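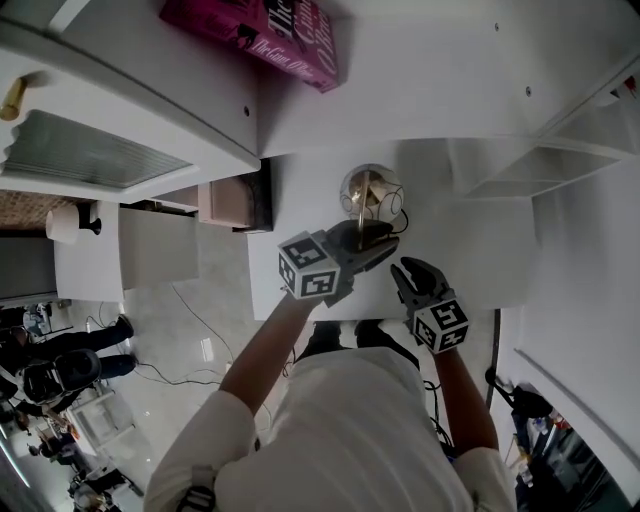 README – Jurkura lamp catalog listings

Hi, and welcome! You've found my collection of table and desk lamp listings, typed up by hand from old shop and mail order catalogs. I started it after inheriting a box of the things and trying to find out what one lamp used to cost. One evening of looking turned into a spreadsheet, and the spreadsheet turned into a repository, and now I'm the sort of person who has opinions about how people spelled "gooseneck" (one word, two words, hyphen – I've seen all of them, sometimes on one page).

Last updated Wednesday, July 11, 2018.

What's in the folder

There are 3,348 rows, one for each lamp as it was listed, from 216 catalog pages. If a lamp shows up on two pages it gets two rows, even when the wording is the same. Prices moved around a lot between seasons and I wanted to keep that.

lamps.csv – the listings themselves
pages.csv – one row per catalog page, with the catalog title, the season if printed, and my note on how readable it was
words.txt – every odd spelling and trade word I ran into, with my best guess at what was meant

Everything is UTF-8 with commas between fields and double quotes around anything with a comma in it. Excel will try to turn some of the stock numbers into dates. Please import them as text, or you'll have lamps called October.

The columns in lamps.csv

row_id: a plain number, never reused. If I delete a row the number stays retired.
page_id: matches pages.csv.
maker: Amo, Gestar, Barbier, or unknown. I only fill this in when the catalog says so in print. I don't guess from the look of a lamp, however tempting it gets.
stock_no: exactly as printed, with spaces and slashes left in.
shade_shape: globe, bell, cone, drum, dome, other. My own short list, see below.
shade_material: what the catalog claims. "Crystal" in a bargain section was probably plain glass, and I left it as "crystal" anyway.
arm: fixed, jointed, gooseneck, none stated.
finish: brass, nickel, painted, other.
price_text: the printed price, with any "per pair" or "less bulb" still attached.
price_num: the same price as a bare number, blank if I couldn't read it.
notes: me, rambling.

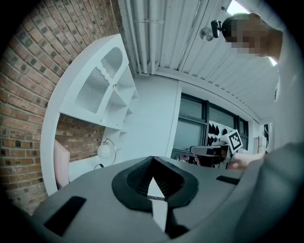 One early user wrote to say that price_num was close to useless for comparing makers, and that half the Gestar lamps looked like amazing bargains until you noticed the bulb, the cord and sometimes even the shade were sold separately. Fair point! I went back through and added a column called sold_with, which lists whatever the catalog says is in the box. It's blank where the page doesn't say, and blank means blank. Don't read it as "nothing included."

How I typed it up

I worked through a page at a time, left to right and top to bottom, and then put it away and came back on another day to check it against the paper. I did try text recognition software for the first batch. It was fine on the big headings and hopeless on the tiny price columns, where every 3 wanted to be an 8, so I gave up and typed. Pages with water stains or a fold through the prices are marked "poor" in pages.csv. You may want to drop those if you're doing anything with money.

Shade shapes were the hard part. The catalogs love a fancy name: a tulip in one is a bell in the next, and Barbier used "ball" and "globe" in the same season for what I'd swear was the same shade. My rule is to go by the drawing if there is one and by the words if there isn't. The printed name goes in notes either way, so you can redo my sorting if you think I've got it wrong (you may well be right, bells and tulips have beaten me more than once).

Known problems

The box wasn't a fair sample of anything. It's whatever one household was mailed and didn't throw out, so there's plenty of Gestar, a decent run of Barbier, and hardly any Amo. Please don't use row counts to say who sold the most lamps.

Seasons are a mess. A catalog that says "October" on the cover might have gone out weeks earlier, and most don't print a year at all. I've left year out completely for now. I do have hunches, and they're staying out of the file until I can back them up.

Some finishes are surely wrong at the source. "Brass" covers solid brass, brass plate and what I suspect is gold paint, and there's no way to tell from a line of small print.

Pairs are still inconsistent in version 2. A pair of lamps should be a single row with "pair" in price_text, but in the early pages I sometimes split them. Fixing this is the main job for version 3.
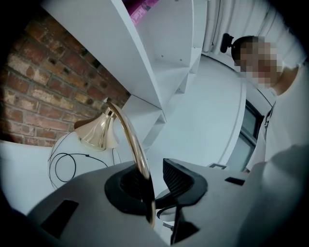 Could you add the swing and reach measurements for the gooseneck lamps, somebody asked on the issues page, and would the numbers be any good if you did? Yes to the first, and sort of to the second. Gestar printed a reach for most of its bendy lamps, Barbier gave overall height and left it there, and I haven't worked out if the height was taken with the arm straight up or bent over. I've started a reach_text column in a separate branch, copied word for word. Have a poke around and tell me what you think.

Using it and sending fixes

Use the files for whatever you like, school projects and shop displays included. A mention of the Jurkura listings is nice. If you spot a typo, open an issue with the row_id and what you think it should say, and I'll check it against the page. I don't take corrections based on a lamp you own, sorry – the listing and the lamp don't always agree, and the file follows the listing.

If you have old lighting catalogs sitting around, especially Amo ones, I'd love scans. Both sides of the order form too, please. The shipping charges are usually on the back.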